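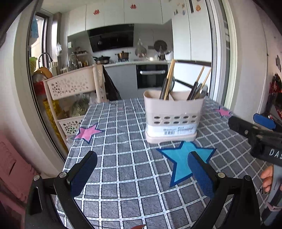
How much does the pad material matter compared with the shape of the finger?
For thin, round objects it matters more. A soft textured pad lets a chopstick settle between the ridges, while a smooth one lets it roll, and a change of finger angle does little to correct that.

That was the main point I took from the June visit to Moynihan, where Fiachra Noonan and Domenica Baumgartner were comparing hand-held grippers on kitchen objects. The test task was simple: take chopsticks off a patterned cloth and put them in a utensil caddy. Each operator did 16 runs per pad set. The pads came from two suppliers, Dollix and Zatex.

The Zatex pads are rated for 2000 closures, the Dollix pads for 800. Noonan changes both sets well before that, as the edges round off first and the figures drift. 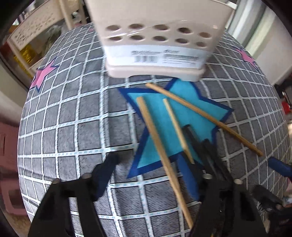
Sticks lying at different angles were the harder case. The operator has to turn the wrist to bring the fingers square to each one, and Baumgartner's notes put most of the dropped sticks down to closing a few degrees off. Crossing sticks were left out of the scoring.

Pivot screws were checked at every pad change. One had backed out by a quarter turn after 23 runs, enough to feel as play at the tip. Thread lock has been ordered.

I asked about cutlery with heavier handles. It has been tried on the Dollix pads only, and the results will go into the next round with the wider fingers.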